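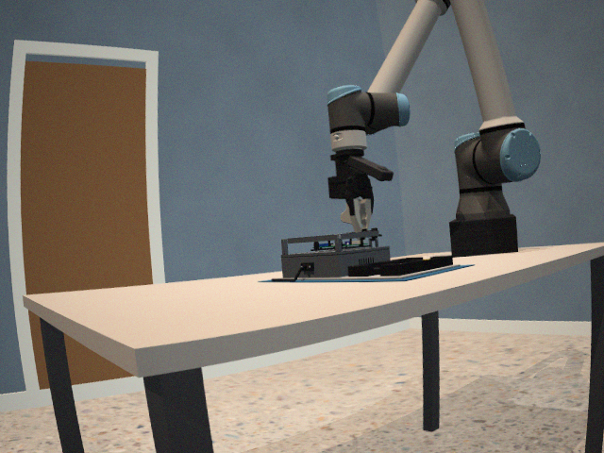
So bereitest du dich auf eine Unternehmerreise ins Ausland vor

Im Februar war ich zum dritten Mal mit einer Delegation unterwegs, und wieder saßen im Flieger Leute neben mir, die ihre Gesprächsliste erst beim Landeanflug aufgeschlagen haben. Kann man machen, ist aber schade ums Geld! Ich schreibe euch mal auf, wie ich das inzwischen angehe. Ich verkaufe Dichtungen und Kleinteile für Abfüllanlagen, bei Dienstleistern läuft manches sicher anders.

Schritt 1: Teilnehmerliste anfordern

Der Veranstalter hat fast immer eine vorläufige Liste der Firmen aus dem Gastland, rückt sie aber selten von allein raus. Also nachfragen, freundlich und ruhig zweimal. Auf meiner letzten standen 69 Unternehmen, davon kamen für mich 31 überhaupt in Frage. Die habe ich nach Branche sortiert und dann geschaut, wer schon importiert (Webseite, Messekataloge, Handelsregister, wenn es online ist).

Schritt 2: Wunschtermine melden

Bei den meisten Reisen gibt es eine Kontaktbörse mit festen Gesprächen von zwanzig Minuten. Meldet eure Wünsche früh und schreibt einen Satz dazu, was ihr von der Firma wollt. »Interesse an Kooperation« schreiben alle. Ich schreibe zum Beispiel: »Wir suchen einen Händler mit eigenem Lager, der Getränkeabfüller beliefert.« Damit kann die Kammer vor Ort etwas anfangen.

Schritt 3: Ein Blatt, keine Mappe

Ich nehme ein einziges Blatt mit, vorne Englisch, hinten die Landessprache. Drauf stehen Produkte, Mindestmenge, Lieferzeit, Lieferbedingungen und eine Telefonnummer, an die auch wirklich jemand geht. Lasst die Übersetzung von jemandem gegenlesen, der die Branche kennt. Bei mir hat das Kátia Brandão von Quintana übernommen und aus meiner »Dichtung« erst mal die Poesie rausgestrichen. 80 Blätter haben gut gereicht.

Schritt 4: Zahlung und Zoll vorher klären

Redet vor der Abreise mit eurer Hausbank: Welche Banken im Zielland akzeptiert sie, was kostet ein Akkreditiv, wie lange dauert es? Und sucht die Zolltarifnummern eurer wichtigsten Artikel raus, danach wird man ständig gefragt. Ismael Vieira von Wilteck hatte sie auf die Rückseite seiner Visitenkarte gedruckt, das klaue ich mir fürs nächste Mal.

Schritt 5: Abends Notizen machen

Noch im Hotel, auch wenn der Empfang lang war. Name, Thema, was ich versprochen habe, bis wann. Visitenkarte fotografieren, fertig.

Schritt 6: Innerhalb einer Woche nachfassen

Kurze Mail, Bezug aufs Gespräch, das versprochene Angebot als Anhang. Kommt nichts zurück, rufe ich nach zehn Tagen an. In vielen Ländern läuft ohnehin mehr über Telefon und Messenger, also fragt beim Treffen gleich nach dem bevorzugten Weg.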